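**Jenska Robotics Programme – public updates**
April 28, 2020

1/ We are posting an account of a fault found this month in the hand-held grippers used in our household handling work. One operator received a minor pinch to the finger. The work was stopped the same afternoon. The thread is long, and we ask readers to see it through before replying.

2/ The programme records people carrying out ordinary tabletop tasks with a hand-held gripper: picking up small items, moving them, setting them down. The recordings are later used to train robot arms. The work is led by Titilayo Obi. Safety matters are handled by Adebayo Ogundipe.

3/ The fault, in short: on some grippers the jaws did not open fully when the operator released the handle. They stayed partly closed for a moment and then sprang open. In the recordings this looks like a slow release. In the hand it is felt as a catch, followed by a jump.

4/ The first written report came from Ebuka Briggs, an operator at our Vieira site. He noted that light, flat pieces were being flicked sideways on release. The entry was filed under "task difficulty" and was not passed to the safety desk. It should have been.

5/ Four further entries of the same kind were made by other operators over the following shifts. Each was read on its own. They were first placed side by side after the injury.

6/ The injury took place when an operator used a free hand to clear a piece held between the jaws. The linkage moved while the fingertip was close to it. The skin was pinched but not broken. First aid was given on site and the operator was back at work the next morning. At the operator's request we are not giving a name.

7/ The tabletop task uses small decorative pieces, a dish and a woven placemat. Pieces of this size leave little room for error at the moment of release.

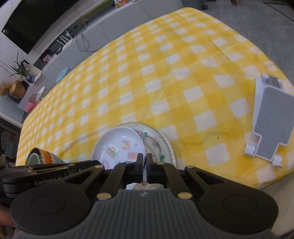
*Tabletop task, small decorative pieces: the gripper jaws in front of the dish and placemat.*

8/ We withdrew every gripper at Vieira, and those at our second site, Levau, on the same day. No recording was carried out at either site until the inspection was complete.

9/ The inspection was done by Chibuzor Danladi and covered 40 grippers. Each was opened and closed by hand 103 times, at slow and normal speed, with the jaws empty and then with a thin card between them. The method is a plain one and any site can repeat it.

10/ Five grippers showed the catch. All five had been in use at Vieira. None of the Levau grippers showed it, although several of them were older.

11/ On the five affected grippers, fine fibres and dried adhesive were found at the joints of the linkage. The adhesive matched the backing on craft pieces used in earlier tasks. Small amounts had been carried from the jaws to the joints, where they held the fibres in place.

12/ We have found no sign of a fault in the way the grippers were made. The cause, as far as we can establish it, lies in how we cleaned them. Our written procedure told staff to wipe the jaws at the end of each shift. It said nothing about the joints behind them.

13/ Levau staff had been brushing out the joints for some time. This was a local habit, begun by the staff themselves and never entered in the shared procedure. We regret that it did not reach Vieira sooner.

14/ Several people have asked whether the catch could have been seen in the recordings before anyone was hurt. It could. The opening of the jaws is logged throughout each task, and the delay shows clearly in the logs of the affected grippers. Our checks looked for missing data. They did not look for late movement.

15/ The following changes are now in force at both sites:

- Joints are brushed out and checked at the start and end of every shift.
- Pieces with exposed adhesive backing are no longer used in gripper tasks.
- A gripper that catches once is taken out of use and tagged. It is not tried again "to see".
- A held piece is cleared only after the gripper has been put down on the table.
- Any report that mentions the jaws or linkage goes to the safety desk, under whatever heading it was filed.

16/ On the fourth change: operators told us that the old wording, "take care when clearing the jaws", was of no practical use to them. We accept this. The new wording was written by Oluwaseun Eze together with operators from both sites, and it was tried on shift before it was adopted.

17/ On the recordings themselves: those made with the five affected grippers have been set aside. They come to around two weeks of work at Vieira. They have not been deleted, and they will not be used for training until each one has been reviewed.

18/ Our partner Prurico had already received part of this material. We informed them on the day of the withdrawal and sent a list of the recordings concerned. They have confirmed that the files are held apart from the rest.

19/ A reader asked earlier whether a robot arm trained on such recordings might copy the late release. We do not know. It is a reasonable concern and it is the main reason the recordings have been set aside. Chibuzor Danladi is preparing a comparison on a test arm with padded jaws, in a closed cell, with no person within reach.

20/ Recording has resumed at Levau. At Vieira it will resume once all operators there have been through the new start-of-shift check with a supervisor. Operators are being paid as normal during the pause.

21/ We have also been asked why the first report was missed. The form offered a list of headings, and none of them fitted a gripper that still worked but worked badly. Mr Briggs chose the nearest one. No fault lies with him, and we have thanked him for the detail of his entry, which was of real help to the inspection.

22/ The form now has a heading for "moves, but not as it should". Two reports have been made under it so far. One concerned a stiff handle, which has been replaced. The other concerned a loose bracket screw, which was tightened and marked.

23/ The full inspection note, with the results for each gripper, will be placed on our programme page when the operators concerned have read it and had the chance to correct it. Other groups doing similar work are welcome to use the check described in post 9 – please write to us if you find the same fault.

24/ Questions on this thread may be sent to the safety desk, for the attention of Adebayo Ogundipe. Replies here are read, but personal details should not be posted in them.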